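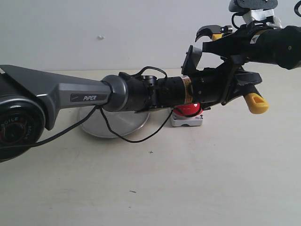
Recording good demonstrations with a two-arm setup is mostly a matter of preparation. Once the arms are moving, you have both hands busy and very little attention left for anything else, so deal with cables, reach and starting positions first. Slack in the cables is the usual source of trouble. On our table the black cable under the PiPER arm droops right down to the tabletop, across the round metal disc, and a gripper working low on that side can catch it. Check where your cables hang with the arms in their start pose, then again at full stretch.

These notes are for people recording tasks by remote control with two small arms. They assume the arms are mounted, powered and already following their hand controllers. If they are not, do the Oltberg setup page first.

Before you record

Clear the table of everything that isn't part of the task. Find the emergency stop and make sure you can hit it without standing up. Press it once with the arms resting in a supported position, check that both arms respond as your manual says they should, then release it and bring them back up.

Move each arm slowly through the whole task with no object on the table. Watch the space where the two grippers come close together. The wrists are wider than you think from the operator's chair, and brackets will touch before fingertips do. If they touch during the dry run, move the object or change which arm approaches first.

Setting the start pose

Pick one pose for both arms and save it. In Flitia this is under Session, then Home Pose. Keep the grippers apart and above the table, with the fingers open. Every recording should begin here. Small differences in where the object sits are fine and useful, but a start pose that drifts over a long session will give you data that is hard to use.

Recording a take

1. Return both arms to the home pose.
2. Place the object and take your hands out of the work area.
3. Start the recording and wait one second before moving.
4. Do the task at a steady pace, a little slower than feels natural.
5. When the object is placed, open the gripper, back away and hold still for one second.
6. Stop the recording and mark it good or bad right away.

Don't stop and think in the middle of a take. A pause gets recorded as part of the task — the robot will learn to pause there too. If you lose your place, stop, mark it bad and start over.

Small corrections are different. If the object slips a little and you regrip it smoothly, keep the take. Colleen Boychuk ran our first cup-passing task and threw out every take with a regrip in it. The trained arm then had no idea what to do when a cup slid. She added 47 takes with regrips in September and it recovered much better.

How many takes

A simple pick and place may work with a few hundred. For handing an object from one arm to the other we plan on 1,000, and the Tommont folding task took almost 3,000. Train on a small batch early so that you find problems before you have recorded everything.

Take a break after an hour. Trevor Heywood keeps the session logs, and the share of bad takes goes up clearly in the second hour.

Ending the session

Lower both arms onto their rests before cutting power. Back up the recordings, write down any change to the camera positions, and play back 5 takes from the end of the session to check that the video and arm positions still line up.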